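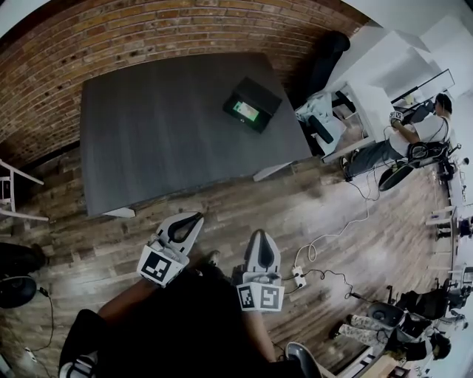 Notebook, November. Gripper 3, left finger tag dropouts / width readings.

Starting a fresh page on this because the old one is full of guesses, half of them mine.

What went wrong: hand-held unit 3 reported the jaws fully open while they were closed on a block. It did it again after a restart. The width number froze at the last good value, then jumped. Nothing in the log flagged it. The recording was marked valid and went straight into the Junel batch with everything else. I only caught it because I was scrubbing through a take looking for something unrelated and the plot was flat where it had no business being flat.

The width comes from the tags at the base of the fingers. One tag on the left, two side by side on the right. If the left one drops out we have no redundancy on that side, and the software's idea of handling it is to hold the last value and keep quiet. I said in the spring that this was a bad idea. I was told it would hardly ever come up.

How bad: reran the tag check over the whole Junel batch, 1,806 takes. 14 of them have a frozen width longer than a second. That sounds small until you look at where the freezes fall, which is nearly always during the grasp, the only part anybody cares about. I also don't trust the 14. The check only looks for a value that stays exactly the same, so a dropout that flickers on and off would sail right through. Real number is higher. Don't quote 14 to Bellamy as if it were the answer.

Theories so far, and what I think of them:

Glare. Popular one. The gray table does throw streaks of light back at you, and glare on a tag can kill detection. But the tag faces back toward the operator, and the bad takes include a few shot low over the floor, well away from the tabletop. I can believe glare makes it worse. I can't believe it is the whole story.

Tag print is worn. Swapped the left tag for a new one off the same sheet. Dropouts still there. Then swapped in a tag from unit 1, which has never misbehaved. Still there. So it isn't the print, and can we please stop reprinting tags.

Left finger is sitting crooked. My favorite. With the jaws at rest the left finger leans outward and the right one stands closer to straight. Some of that could be how the hand is holding it, so I clamped the body and looked again with a square against it. It leans. The base has play in it that I can feel with a thumbnail. As the jaws close under load, the base twists and the tag turns away from the lens. Right side has the same pads and the same print and far less trouble, and no play.

Software update. Rochelle Escobedo thinks the Indico build from last month changed the detection threshold. She may be right. The release notes say "improved tag stability," and in my experience that phrase means somebody touched it. But unit 1 runs the same build and is fine, so if the threshold moved, it only hurts a tag that was already marginal. Asked her to roll one machine back so we can compare. She is going to do it after lunch.

Test, 2:40 pm. Clamped unit 3, closed it on the foam block 60 times, same light, same build. Dropout on 3 of the 60. Shimmed the left base with a folded strip of tape, ran 60 more. None. I would like to be pleased about this. With a failure rate that low, a clean run of 60 could easily be luck, and tape is not a repair. Want to run it again tomorrow with the shim out, then in, then out, by someone who doesn't know which is which.

4:15 pm. Rochelle's rollback result: old build, unit 3, no shim, still drops out. Less often, she says, but she was counting by eye. Calling that unclear.

Safety side, and this one bothers me more than the data. The Adex arm takes its jaw command from the same width stream when we mirror the hand-held unit to it. If the stream freezes at "open" while the hand closes, the arm thinks it has let go of something it is still being told to hold, or the reverse. So far that has meant one dropped block. I don't want to find out what it means with somebody's hand in there. The vendor manual says the arm "detects abnormal input." A frozen number isn't abnormal input as far as it can tell. It looks perfectly healthy.

Until fixed:
Unit 3 is off mirroring. Red tape on the handle.
No mirroring from any unit without a second person at the stop button.
Hold-last-value gets limited to a few samples, then errors out loudly. Rochelle has the change.
Junel batch stays off the shared drive.

Open: order new finger bases or measure the old ones first? I say measure. The last set we ordered had the same play in two of them straight out of the bag.

Also check unit 2. It has been too quiet.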